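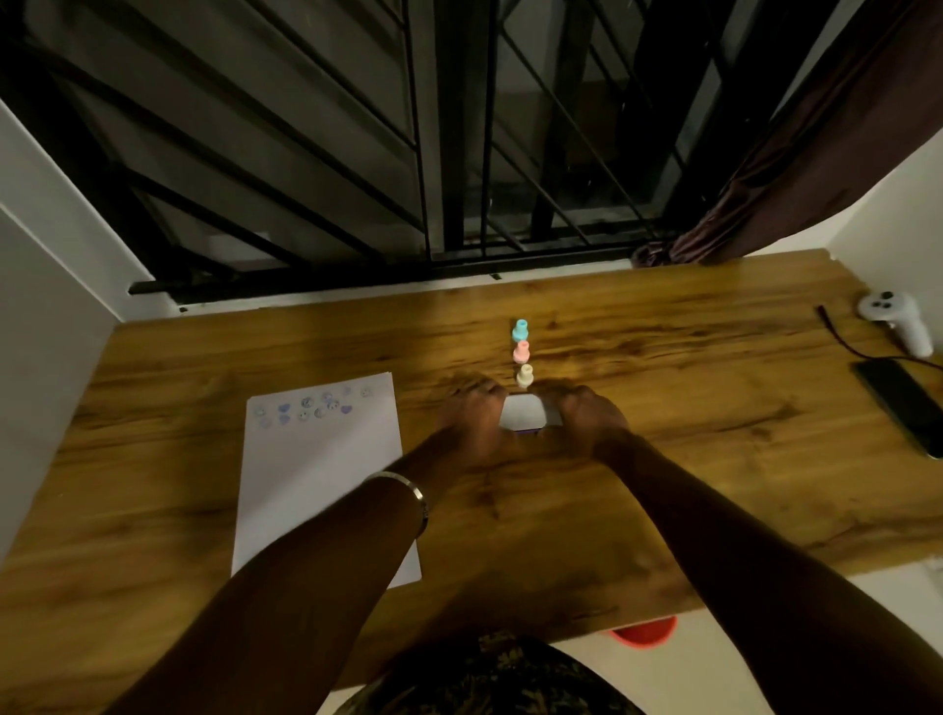 Three small pegs in a row on a wooden desk, with a white handheld controller near the window.

Marnia compares controllers and cameras for small-part work

October 27, 2025

The automation company Marnia has published first results from Trulari, its project on teaching robot arms to handle small and light objects. The team compared two ways of recording a task: with handheld controllers, which steer the arm directly, and with a camera worn at the head while a person works with bare hands.

The tasks were simple ones, such as standing pegs in a line, turning over a card or closing a small box. They were done at ordinary desks in homes and offices in Stustden, often in weak evening light. In total the team kept 1,283 recordings. From these, 300 were made with the controllers and the rest with the head camera.

The camera was clearly faster. A person could record 100 short tasks in one afternoon, while the controllers needed almost two days for the same number. On the other hand, the controller recordings gave better data about the opening of the gripper, and the arm could repeat them with fewer corrections. With the camera, the main difficulty came when both hands closed over a small object and its edges could not be followed anymore.

Marnia also tested two grippers on the same arm. The model with soft fingertips placed the pegs upright in 70 of 100 attempts. The older model with flat metal fingers did less well on pegs but was stronger with thin cards - a result that the team did not expect and wants to check again.

The company says it will continue with both methods for now. A second round with a wider camera lens is planned in Stustden during the winter, and cable-free controllers will be included if they arrive in time. The recordings themselves are not public yet, but a short report can be requested from the Trulari project office.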